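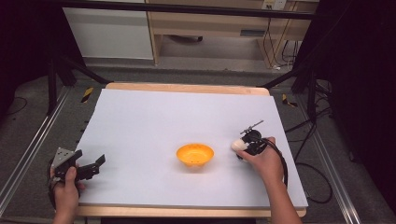
Nathalie Carrier wants it on record that a bowl has to survive being looked at before it gets to hold any soup, and that most of mine at home would fail. She may have a point. I own four that match and one I am fond of.

The open day at Stitetti's tableware workshop runs once a year, and I had been promised coffee. The coffee was at the far end of the tour, past the glaze room, the kiln room and a shop with very wide doors. I got through the shop for the price of 2 saucers, which I consider a moral victory.

The yellow-orange bowl on the white board was the piece I kept going back to. It's a small thing with a flared rim, a narrow base and faint darker speckles on the inside, and set down on all that white it looked like the last egg yolk in the county. The table has a pale wood border, so the whole arrangement resembles a very expensive tray. I asked about the color. It is called Girkel, after a village, and it took 708 test tiles to get right. Somewhere there is a shelf with 707 wrong oranges on it and I would have paid extra to see that.

The kiln room was warm and popular. Lerico, the glaze supplier, had a stall by the door with leaflets on lead-free finishes — I took one, then a second by accident. Stitetti fires 1,000 pieces in a normal month and 2,000 in July, when the wedding orders come in.

Parking is behind the Symonenko building, not in front of it, whatever the sign says. Bring cash for the seconds table. The shallow bowls go first.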